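Sneha Sisodia on 22 years of other people's trousers

Sneha Sisodia opened Brendedar Alterations in a former shoe repair shop in Isstead with one sewing machine and a secondhand steam iron. She still has the iron. The shop now takes in work from three dry cleaners and a school uniform supplier, as well as whatever comes through the front door, which is mostly hems.

"Hems and zippers pay the rent," she says. "People think I spend my days on wedding dresses. I did eight wedding dresses last year. I did a lot more than eight pairs of pants before lunch yesterday."

She learned from an aunt who sewed school clothes at home and charged by the piece. Sisodia was allowed to pick out old seams with a razor blade when she was nine and was not allowed near the machine until she was 12. She trained as a bookkeeper, worked four years in an insurance office, and took in sewing in the evenings until the evenings were earning more than the days.

We talked in the back room in November, when the winter coats start coming in. Coats mean linings. A lining wears out years before the wool does, usually at the armholes and along the back vent, and a lot of customers don't know it can be replaced.

"They bring it in to ask if I can sew up the one tear. I turn it inside out and show them the other side, where it's about to go. Then they have to decide. A full lining is a day's work. If the coat was cheap, I tell them to buy another coat."

Her prices are on a card by the register. The card went up after her first year, when she was quoting each job from memory and found she had charged two neighbors different amounts for the same thing. Both of them mentioned it.

The log for last year shows 1639 tickets. Of those, 287 were zippers, and she says the number would be lower if people rubbed a little candle wax on the teeth when the slider starts to stick. Jacket zippers fail at the bottom pin. Boots she won't take anymore. She broke too many needles on them.

Asked what she turns down besides boots, she names leather, anything with mold, and requests to make a garment more than two sizes bigger. Letting out depends on what the factory left in the seam, and she says that has shrunk. On older pants she often finds an inch and a half at the center back. On new ones she is lucky to find half an inch.

"Smaller I can do all day. Bigger, I need cloth, and the cloth has to be there already."

Dark fabric is the work she puts off. Black thread on black wool is hard to see at any time of year, and by four in the afternoon in winter she won't unpick it at all. She keeps those jobs in a separate bin and does them in the morning at the front table. She has also stopped trusting the word "black" on a thread label. She holds the spool against the cloth by the window, and much of what customers call black is navy.

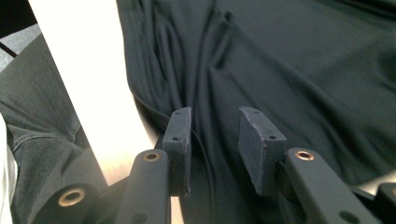
Oana Munteanu disagrees about the window. She says daylight changes too much from one hour to the next, and that a plain desk lamp set low on the left, so the stitches throw a little shadow, has served her better for navy and black than any window she has worked beside. She marks dark cloth with a sliver of dry soap and thinks chalk wheels are a waste of money.

Sisodia has heard this before. The two women share overflow work in the busy months and have argued about lamps for a long time. She agrees about the soap.

The shop has one part-time employee, Tsung-han Kong, who started on buttons and now does most of the uniform hems. Those come in bulk at the end of summer. This year the order was 363 pairs, all gray, and they did them in two weeks with the front door locked until noon.

"I told him we'd never take that many again," Sisodia says. "Then they called about next year and I said yes."

She has no plan to move to a bigger space. The lease has three years left on it, and the landlord has agreed to fix the back step. What she would like is a second industrial machine, so that one could stay threaded with black and the other with white. Changing over takes a couple of minutes each time, and she does it all day long.

Her advice for anyone bringing in pants is to wash them first, then bring the shoes. She says half of her customers forget the shoes and stand on their toes while she pins.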